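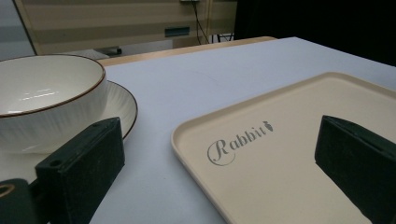

Cold Hands, Warm Church: Two Weeks in Midard

January
By Roman Piątek

So I'm back, I'm unpacked (mostly), and I owe you all a proper letter. Several of you stopped me in the parking lot after the late service wanting to know how the folks in Midard are holding up, and I gave every one of you a different half of the story depending on how cold it was out there. I'm going to try to get the whole thing down before the details start running together.

The short version is that they're still meeting, they still don't have the building, and they'd like you to keep praying and please stop sending coats. They have so many coats!

For those who are new to Mesholm Chapel and wondering why we keep going on about a town you can't find on most maps, we've been linked with the church in Midard since before I joined here. It's a small Protestant congregation in a place where being Protestant makes you a bit of an odd duck. People there aren't thrown in jail for it. What happens is slower and has a lot more paperwork in it. Every religious group has to be on the local register to hold meetings in a public building, and last spring the district office told them their registration had lapsed. The church said it hadn't and showed the receipt. The office said the receipt was for the wrong form. The church asked for the right form and was told the right form had been discontinued.

I'm not making that up. I saw the letter. I read it three times on the bus, and then I handed it back to Pastor Krajewska and asked whether I'd misunderstood something, and she laughed at me for a good long while.

She's the reason the church is still a church, by the way, though she'd swat me for writing that. She took over the preaching when the last pastor moved away, and she's been dealing with the district office ever since, in person, with a folder. The clerks know her. One of them asks after her knees. I sat in on one of these visits and expected something tense, and mostly it was an hour on a bench in a hallway that smelled like floor polish, then four minutes at a window, then a stamp. She was delighted about the stamp. I still don't know what it was for.

The fine is the part that worries people. When the registration was declared lapsed, the congregation had already held a few Sunday services in their hall, and those got counted as unauthorized gatherings. The total came to some 2000 dollars in our money. That may not sound like the end of the world to a church with a parking lot, but most of the members in Midard are retired, or farming, or both, and they'd just put everything they had into the roof. They've appealed it. The lawyer, who is young and very earnest and talks at terrific speed, thinks they have a decent case. He also said the appeal court might simply not get to it this year. In the meantime the hall is locked, with the new roof on it, keeping the rain off nobody.

So they meet in homes, which they're allowed to do as long as it's what the rule calls a family gathering, and the number is capped. The cap is 24 people in one house. I learned this when I tried to follow Pastor Krajewska through a front door on my first Sunday and got turned around by a very polite teenager who told me this house was full and I was down for the other one. I'd come halfway around the world and I was in overflow! The other house was three streets over and belonged to a retired bus mechanic, and I'll tell you, I wouldn't have missed it. We sang without any instrument at all. The mechanic started us off each time, always a little too high, and everybody just climbed up there with him and hung on.

They sang Psalm 79 that morning. If you don't know it offhand (I had to look it up that evening), it's a hard one, all about the temple being ruined and the neighbors laughing. I'm used to church people going for the cheerful psalms when there's a visitor. I asked the mechanic's wife afterward if they'd chosen it on account of the hall, and she looked at me a bit blankly and said no, it was just the next one. They sing them in order. When they get to the end they start over.

I've been chewing on that ever since I got home. I think I'd gone over there with a picture in my head of what a church under pressure looks like, and I was fishing for people to act it out for me. I kept asking leading questions. How do you keep your faith in all this? And they'd say something kind and then ask me if I'd had enough to eat.

Midweek I got up to Zula, which some of you will remember from the slides our last visitors brought back. It's the village at the top of the valley, and the road is every bit as bad as they told you. The Midard church has been holding a Bible study there for years in somebody's kitchen. I was told to expect a handful of older women, and there they were, plus two young couples and a man who came in late, sat by the door, said not one word, and left right after the prayer. I asked about him on the drive down. Pastor Krajewska said he's been coming since the fall and they don't ask him things. A few people in Zula have gotten grief from their families for attending. One of the young wives hasn't been invited to her parents' house since summer. She told me that herself, pretty flatly, while buttering bread, and then asked if it was true that American churches have coffee in the lobby. I said yes. She wanted to know what kind.

I want to be careful here. It'd be easy for me to make the neighbors into the bad guys, and I ate lunch with some of those neighbors. The lady who runs the shop under my rented room belongs to the big church on the square and has her doubts about Protestants generally. She also let the congregation store its hymnbooks in her back room when the hall was locked, and hasn't charged them a thing. The priest on the square signed a letter supporting their appeal. It's a small town, people have known each other since they were in diapers, and I don't think you can draw a neat line down the middle of it. What wears people out is the waiting. Pastor Krajewska said she could manage a no. She'd know what to do with a no.

The young people are the part I'd ask you to think about most. There are a few teenagers in the congregation, including my polite doorkeeper, and splitting into houses has meant they're rarely all in one place. The boy told me he misses the hall mainly for the table tennis. I told him that was a perfectly good reason to miss a church. We got up a game at his uncle's place on a door laid across two barrels, and I lost badly, and I'd rather not say more about it.

OK, practical stuff, which is what our office asked me to write in the first place.

On money: please don't mail checks to Midard directly. A foreign payment has to be declared and it could tangle up the appeal. The lawyer asked us to hold anything you'd like to give until there's a ruling, and our office has set up a line for it, so just write "Midard" on your envelope. If they win, it goes toward heating the hall. If they lose, it goes toward the fine.

On letters: yes, yes, yes. They read them out loud in both houses. Keep them simple and print if your handwriting is anything like mine. Leave out any mention of the court case or the district office - write about your kids, your garden, what you're reading, what hymn you can't get out of your head. Drop them in the basket by the front desk before the end of the month and I'll send them in one package.

On prayer: for the appeal to be heard this year, for the young woman in Zula and her parents, for the man by the door, and for Pastor Krajewska's knees (her request, and she was serious).

I'm glad to come talk to any of the home groups, and I brought back a recording of the singing from the mechanic's house. You can hear a dog in most of it. Call the office and leave your number, evenings after seven are best for me, and if you signed up to hear about the spring trip I do have your name, I just haven't gotten to the list yet.

Comments

Dottie M.
Roman, thank you for this. My group started reading the psalms in order last night. We're on two.

Hal
Is there a size limit on what goes in the package? My wife wants to send a table tennis net.

Roman Piątek
Hal, a net is fine! Paddles too if they're light. No coats.

G. Brandt
I was on the trip before last and that road to Zula took out our muffler. So glad the kitchen study is still going. Please tell her the knees are on our fridge list.

Recent items

Letters from Midard: what they'd like you to know
Winter schedule for home groups
Nursery helpers needed for the early service
Spring trip: who to call and what to bring
Choir practice moves to the side chapel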